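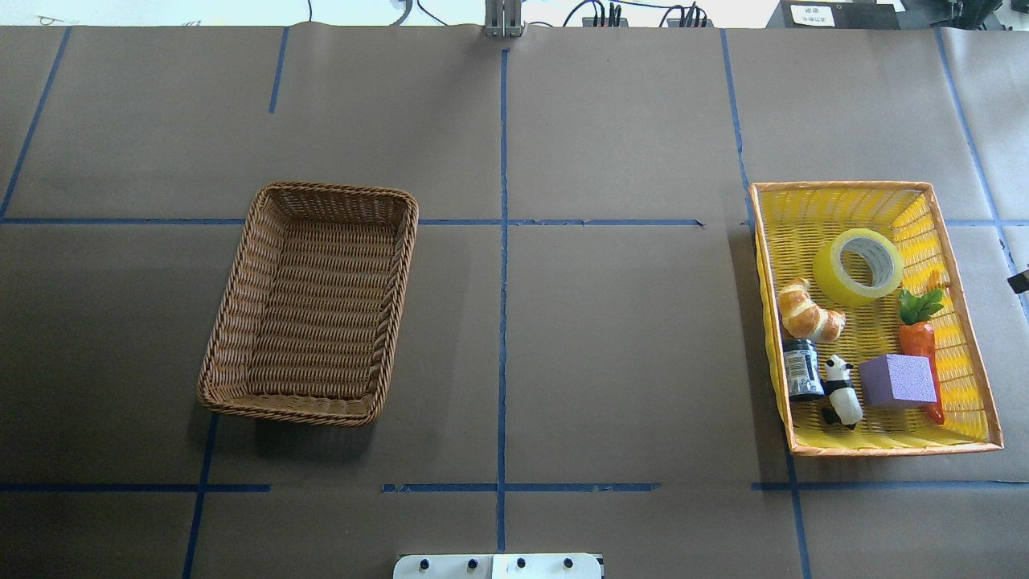 2022-12-19
By the Features Desk

The workshop at Storner Technical College opens to students at seven in the morning, and during the autumn term there is usually someone waiting at the door. The room was built for metalwork. It has a high ceiling, a row of north-facing windows and a floor drain that no longer serves a purpose. Since May it has been the home of the college's Handling Project, in which second-year students prepare a robot to move ordinary objects from one basket to another, and then prove on paper that it can do so.

The task sounds modest, and the college's published outline for the course does not pretend otherwise. Students are asked to choose a set of household and toy items, place them in a basket, and have the robot transfer them one at a time into a second basket. The items must differ in shape, weight and surface. A roll of packing tape behaves differently from a foam cube, and both behave differently from a toy carrot with leaves. A small jar may be gripped well from one side and poorly from another. The students learn these things over several weeks, and they are required to write them down.

The project carries 30 credits and is taken by every student in the automation stream. It ends with a public trial in the college hall, where teams from Storner meet visiting teams from Himham and Festau under shared rules. The most recent trial closed the autumn term. The college regards it as an assessment first and a competition second, although the students do not always see it in that order.

A Course Built Around a Table

The college adopted the present format after a review of its older robotics course, which had relied on kits. Students in that course built small wheeled vehicles and programmed them to follow a line. The review found that most could finish the work without testing anything more than once. A vehicle either followed the line or it did not, and the final report tended to record the one occasion on which it did.

The new course begins with the table. Each team is given a work surface, a roll of brown kraft paper and a supply of painter's tape, and the first two sessions are spent covering the surface and marking it out. The tape lines give the students fixed references for the position of the baskets. When a basket is moved between attempts, its new place can be written down in terms that another team would understand. Paper that has creased or torn is replaced at the discretion of the team, and the replacement must be entered in the log, as a change in the surface may alter what the robot's camera sees.

Instructors report that the marking-out sessions are the least popular part of the course at the time and the most often praised in the final reports. One team in the current year laid its lines twice after finding that the first set had been measured from the edge of the table, which was not straight. Another chose to leave several of its lines incomplete and mark only the parts of the surface it intended to use. Both approaches were accepted. The rules require that the layout be recorded, and they do not prescribe a pattern.

The selection of objects follows. The college keeps a store of several hundred items, most of them donated by staff and by families of former students. Play food is well represented. There are also foam shapes, small figures of animals, jars, stationery, kitchen tools and a large number of single items whose original sets have been lost. Teams may bring objects from home if these contain no glass and no liquid. The chosen set is approved by an instructor, and it may not be changed during the last two weeks before the trial.

What the Students Record

The greater part of the course consists of attempts. An attempt begins with the objects in one basket and the other basket empty, and it ends when the transfer is complete, when the robot can make no further progress, or when ten minutes have passed. The students operate the robot by remote control in the first phase, in order to gather demonstrations of the task. In the second phase the robot works from what it has learned, and the students observe.

Teams in the current year logged 2,093 attempts between them. Of these, 426 were made during the second phase. The college does not publish success rates for individual teams, and it has asked the visiting colleges to follow the same practice. It holds that a team which chooses difficult objects should not be placed at a disadvantage in a printed table beside a team which chose easy ones.

The log asks for more than a result. For each attempt the students note the position and angle of both baskets, the order in which the objects were taken, and any object that was dropped, pushed aside or picked up with another. They also record the condition of the light. The north-facing windows were thought to be an advantage when the room was assigned to the project, and for most of the year they are. In the darker months, however, the ceiling lamps throw shadows from the basket rims onto the paper, and two teams found that attempts made after four in the afternoon differed from those made at midday. One of the two wrote its final report on the subject.

Baskets have proved a larger topic than the instructors expected. Woven baskets are inexpensive and light, and their rims are easily caught by a gripper that descends too close to the side. Objects that lie against the wall of a basket are harder to reach than those in the middle. Small objects settle beneath larger ones. Several teams proposed fixing the baskets to the table, and the proposal was refused on the ground that a basket in a home or a shop is seldom fixed to anything. The students were instead encouraged to study how far a basket may move before an attempt is spoiled, and the resulting measurements are now part of the introductory material for next year.

Support From Outside the College

The course receives support from Owino, a regional maker of packing equipment, which lends tools and pays for the maintenance of the robot arms. The firm also provides a visiting engineer for three sessions each term. The arrangement is set out in a written agreement under which the firm has no part in grading and no claim on the students' work.

For the college, the value of the visits lies in the questions that are asked. On the first visit of the autumn, teams were invited to explain how they would know if the robot had become worse. Most had prepared to explain how they would know if it had become better. A short unit on repeated testing was added to the course the following week. It asks each team to return to an earlier arrangement of objects every ten attempts and to compare the results with the first.

The students are also expected to maintain their own stations. Cables must be routed along the back of the table, clear of the arm's reach. Mounting bolts are checked at the start of each session and the check is initialed. Power is switched off before any person reaches across the surface. These duties are graded, and in the current year one team lost marks for a loose cable on the morning of the trial itself. An appeal was heard and was not upheld.

The Autumn Trial

The trial was held over a single day. Each team was assigned a table that it had not used before and was given 45 minutes to prepare the surface, place the baskets and check the arm. The teams then completed a fixed number of attempts before two examiners. For the final attempt, the examiners added one object that the team had not seen.

The added object is the part of the day that draws an audience. At this year's event it was a wooden clothespin for the morning group and a rolled pair of socks for the afternoon group. The clothespin caused the greater difficulty. It lay flat, and several teams watched the gripper close on the object beside it. The team from Festau completed its transfer with the clothespin included, and received the examiners' commendation for the clarity of its log. The Himham team, entering for the first time, was commended for its preparation of the table.

No overall winner is declared. Each team receives a written assessment that covers the layout, the log, the attempts and an interview in which every member must answer at least one question alone. The interview was introduced at the request of former students, who felt that quieter members of a team were too easily overlooked. It lasts fifteen minutes and is conducted at the table, with the objects still in place.

The Coming Year

Applications for the automation stream have risen, and the college has agreed to add a second room from the start of the next academic year. The additional space will permit the teams to leave their tables standing between sessions. At present the surfaces used by evening groups must be cleared, and the time spent in laying them out again is taken from the time available for attempts.

Two changes to the rules are under discussion with Himham and Festau. The first would allow a team to use a basket of its own choice in place of one from the common store. The second would require that part of each log be tested by another team, which would attempt to reproduce an arrangement from the written record alone. The second proposal has the support of the instructors at all three colleges. It was tried informally after the autumn trial, when a Storner team was handed four pages from Festau and asked to set the baskets accordingly. The positions were correct. The angle of one basket had been measured from the opposite side of the table, and the pages have been returned to Festau with a request for a revised diagram.

Last updated: after the close of the autumn term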